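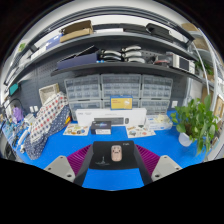 The bench with the blue mat.

When my uncle died he left me the ferry house at Flaltavbridge, and with the house came Malte Nolte, who had paid rent for the upper room during 20 years and did not intend to stop.

I arrived in February, in the evening, with one suitcase and the wrong shoes. The bus from Clodeton put me down at the petrol station and I walked the last part along the river. The water was the colour of tea. There was a light in the upper window, and when I knocked, it went out.

"I know you are in there," I called.

"I am asleep," said a voice.

After some minutes he opened. He was a tall man in a grey dressing gown, and he looked first at my shoes and then at me.

"You are the niece," he said. "You have his forehead."

He made tea in my uncle's kitchen as if it was his own, and in a way it was. He knew which drawer had to be lifted before it would open. He put four spoons of sugar in his cup and none in mine, and he told me the rent was 90 dollars a week and had been so since the beginning.

"That is very little," I said.

"Yes," he said. "I was always content with it."

I had come to sell. The agent in Clodeton, a young man from the firm of Strobel, had already written to me twice. He had a buyer from Priten who wished to make a café there, with tables down to the water. I had the letter in my coat and I did not know how to bring it out, so I asked instead about the ferry.

The ferry had stopped when they built the bridge, Malte told me. Before that my uncle carried people across for a coin each, and he wrote every crossing in a book. After the bridge he continued to write in the book. Every morning he went down to the landing, he waited until nine o'clock, and he wrote the date and the word "none".

"Every day?"

"When he was in hospital, I wrote it for him."

He fetched the book from under the stairs. It was heavy and smelled of the cellar. On the last pages there were two handwritings, my uncle's, which leaned backwards like a man in the wind, and another one, small and upright. None, none, none. Then, in the small hand, a line in the middle of November: "One. A woman with a dog. She only wanted to look at the boat, but I told him she crossed."

I read this line several times. Malte washed the cups.

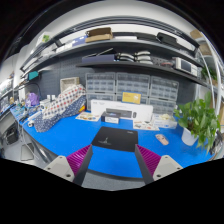 Blue table, black mat.

In the morning there was frost on the inside of my window. I heard him go out and I followed him in my wrong shoes, down the path between the willows. The boat lay upside down on two logs with a green cover on it. He stood on the landing with his hands in his sleeves. Across the river a truck was going up the hill towards Priten, and you could hear it change gear.

"How deep is it?" I asked.

"Deep enough for the boat."

We waited. I had thought it would be embarrassing to stand like this beside a stranger, but it was only cold. A bit before nine a boy on a bicycle stopped on the bridge, looked down at us and rode on.

"Does it still float?" I said.

"I paint it every spring. He asked me to, in the first year, instead of an increase in the rent."

I took out the letter from Strobel. He did not read it. He held it a little away from him, the way my mother used to hold a thermometer, and gave it back.

"It is a good price, I suppose," he said.

"It is."

"And the café would have toilets. People always ask for toilets there."

The church in Flaltavbridge began to strike. He had brought the book under his dressing gown, and a pencil on a string, and he opened it on the rail and wrote the date. Then he waited with the pencil above the paper.

"If we turn it over together," I said, "is it very heavy?"

He thought about this for a long time. Then he started to untie the cover, and I saw that his knots were the same ones my uncle had taught me when I was seven, and I took the other end.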